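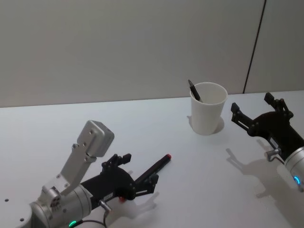

Well, we got our two-arm table up and running, and I'm so glad I can finally put that in a report to you! When I wrote last time the club had one working arm, a pile of brackets and a lot of opinions. Now there's a left arm and a right arm facing each other over a plain white table, and the students have spent most of this period on what we call the desk tidy task: markers and pens go in the paper cup, and the two arms have to share the work. It sounds tiny. We picked it in August thinking we'd be done with it in a couple of weeks (I know, I know), and it has taught the kids more about planning than anything I've put on a whiteboard.

The club is up to 7 regular students now. They split themselves into two crews without any help from me, one for each arm, and they named the crews Fleko and Girby. Please don't ask me where the names came from, I've had three different stories. Fleko has the left arm and Girby has the right, and the shared code that decides whose turn it is to move is called Roy. Roy gets blamed for everything.

Your grant was 3069 dollars and we have spent 2328 of it so far. Most of that went to the second arm's gripper, the mounting hardware and a spare power supply, and the rest was cables, more cables and a small stack of safety glasses. I'm holding on to what's left until after the Clesamness Open, as I'd like to have something in the bank if we break a finger the week before. Sunil Begum in our office has all the receipts and will send them over with the signed form. 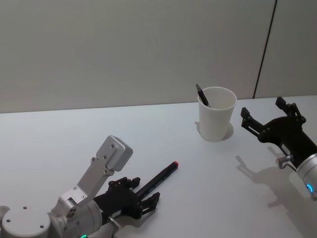 The other thing I asked Sunil to set up was a simple sign-out sheet for parts, which has already saved us one very long hunt for a hex key.

On to the actual work. The students wrote down their own goal for the term, and it was 100 logged tries of the desk tidy task, good or bad, with a note for each one. I really pushed for the notes! At first we got a lot of "it dropped it" and not much else. These days I'm reading things like "grabbed too close to the tip and it swung" or "other arm was already over the cup, had to wait," and that's the kind of thing they can fix. They aren't at the full number yet, but they have a schedule on the door and they're sticking to it better than I would.

The biggest headache was the angle of the marker. If it lies square to the table the crews can pick it up pretty well, but the competition rules let the judges put it down any way they like, so they've been practicing with it on a slant. Fleko rewrote their approach move from scratch for this. Girby was a little smug about it until they had to do the same thing for pens.
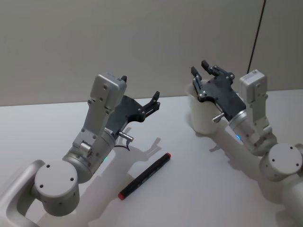
They've also started swapping crews for the last half hour, so everyone gets a turn at both arms' code. A couple of the younger students were scared of touching somebody else's program and I think that's mostly gone now. One of them found a left and right mixed up in Roy that had been sitting there for weeks, and she got a round of applause for it.

Not everything went to plan. We lost two sessions to a bad power supply (that's the spare I mentioned), and I had hoped to have parents in for a demo before writing this. That's been moved to next term. I also underestimated how much time goes into setting up and packing away - it eats a good chunk of every meeting, and I've asked the school if we can leave the table standing.

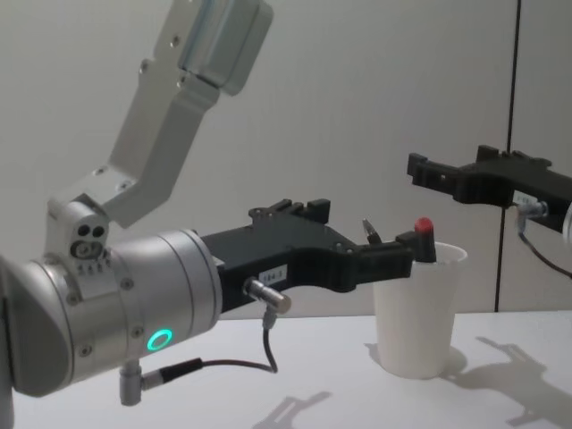
So will we be ready for the Clesamness Open? I think we'll be ready to enter and finish the basic round, and the bonus round with the handoff between arms is still a long shot. The students want to try for it anyway and I'm not going to stand in their way.

Next up is finishing the logged tries, then a practice round with a timer and somebody strict playing judge. If anyone from your side would like to come and be that judge, we meet at 3:30 and there are usually snacks. I'll send the next report after the competition, with the final spending and the students' notes attached.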